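Home | Research | People | Gallery | Contact

Print this page | E-mail this page

Gallery: Teaching a gripper to work inside a white box
By Shuk-fan Chung
November

Our group at Hultance has spent the past year on one narrow question. If a robot learns a task from recordings made with a hand-held gripper, how much does it depend on what the walls look like? Kitchens and workbenches are full of edges, labels and clutter, and all of that helps a camera work out where it is. The inside of a plain white enclosure offers very little. We wanted to know how far a policy trained in busy rooms would fall when it was moved into a space like that, and what it would take to bring it back.

Ivar Lie ran the recording sessions and Hsiu-ying Chou wrote the tracking code. Pao-chu Yang trained the policies and did the scoring. This page goes with the longer report and covers the method and the main result.

The task

The test task is a simple transfer. The gripper reaches into the enclosure, picks up a small part, and sets it down at a goal position. A trial counts as a success if the part ends up within the allowed distance of the goal and stays there after release. Anything dropped, tipped over or placed outside the limit is a failure. We did not give partial credit.

Recording

We collected 1157 demonstrations in total. Of these, 627 were made in ordinary rooms and the rest inside white enclosures. Every demonstration was made by a person holding the gripper tool, with the camera mounted on the tool itself. The person recording was asked to work at a normal pace and to start from a different angle each time. Steep angles were encouraged, as a robot arm often has to come in that way. 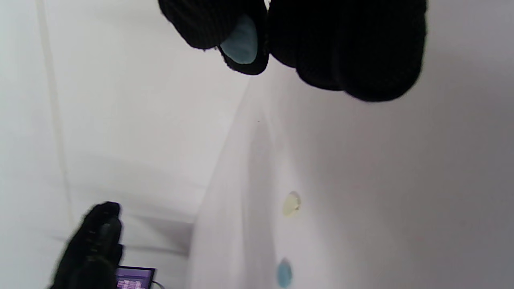
The hardest part of the recording was keeping track of where the tool was. In a furnished room the tracking code finds plenty of points to follow from one moment to the next. Against smooth white panels it has much less to hold on to, and soft shading can look nearly the same from several positions. Early on we threw out a good share of the sessions for this reason. Hsiu-ying rewrote the code so that it leans more on the motion sensor when the picture is poor and corrects itself when a usable feature comes back into view.

We also changed how we handle hands. People reach in to reset a part or steady something, and the first version of the software treated a moving hand as if it were part of the room. The estimate would then drift along with the hand. The current version masks out hands and anything else that moves on its own before it works out the position of the tool.

Training

Three policies were trained with the same network and the same settings. The first saw only the ordinary rooms. The second saw only the enclosures. The third saw everything. Yee-man Sin suggested a fourth, trained on all the data with the brightness and tint of each recording changed at random, and we added it late in the project.

The Fuvura arm used for testing had not been used in any of the recordings. Each policy was given 400 trials on it, split evenly between an ordinary bench and a white enclosure.

Results

The rooms-only policy did well on the bench and poorly in the enclosure. Most of its failures there came in the last part of the reach, when the camera view held little except wall. It tended to stop short, or to close the gripper before it had reached the part.

The enclosure-only policy had the opposite problem, though its drop was smaller than we expected. The combined policy matched the better of the two in both settings. Changing the brightness and tint gave a further gain in the enclosure and made no clear difference on the bench.

We then asked how many enclosure recordings were needed. Adding 25 of them to the full set of room recordings recovered more than half of the lost performance. After that the gains came slowly. For a lab that already has a large set of room data, a short session in the new space looks like the best use of time.

What we have not tested

All of our enclosures were white. We don't know whether gray or clear walls would behave the same way. The parts were rigid and easy to grip. Deep corners remain a problem for all four policies, and Pao-chu is looking at whether a second camera would help.

The tracking code and the trial logs will be posted on the Brikico project page when the report comes out. Questions about the recording setup should go to Ivar Lie, and questions about training to Pao-chu Yang.

Print this page | E-mail this page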